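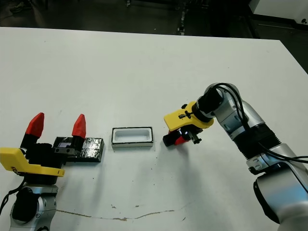
Blog > Everyday Stuff > Phones

My phone is four years old and people keep asking when I'm getting a new one. Borislav Janevski, who sits across from me, has had three in that time. He says his latest is much faster. Faster at what? He reads the news and texts his wife.

I went into the Zarkis store in August to see what I was missing. The salesman told me my battery was "near end of life." He hadn't looked at it.
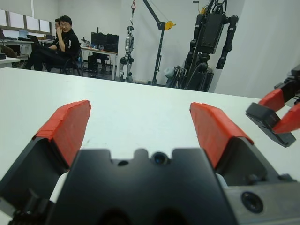

Then came the trade-in offer, 24 dollars, to be paid in store credit after 6 weeks. The protection plan cost more than that. I asked what it covered and got a leaflet with the word "eligible" on every page.

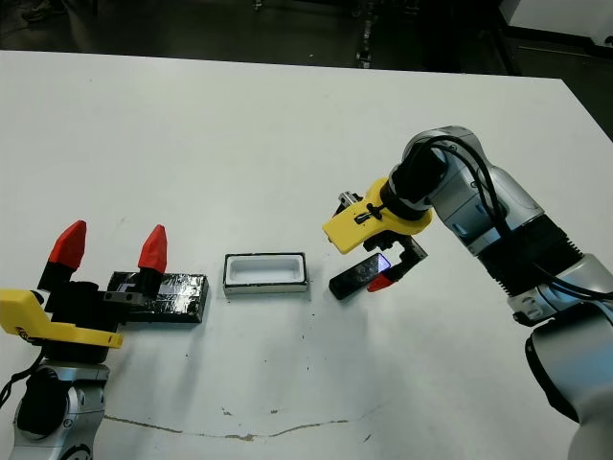

Black smartphone on the right, white tray in the middle.

I don't buy the camera argument either. I have roughly 2000 photos on this thing and I look at maybe a dozen. Would sharper ones get looked at more? I doubt it.
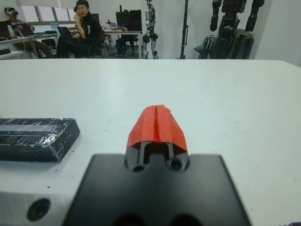 Red tips, closed together.

A repair stall in Marklow quoted me a fair price for a battery, so I'll probably do that. Borislav says I'll regret it by winter. He said that last year too.

Filed under: Phones, Spending Less, Grumbling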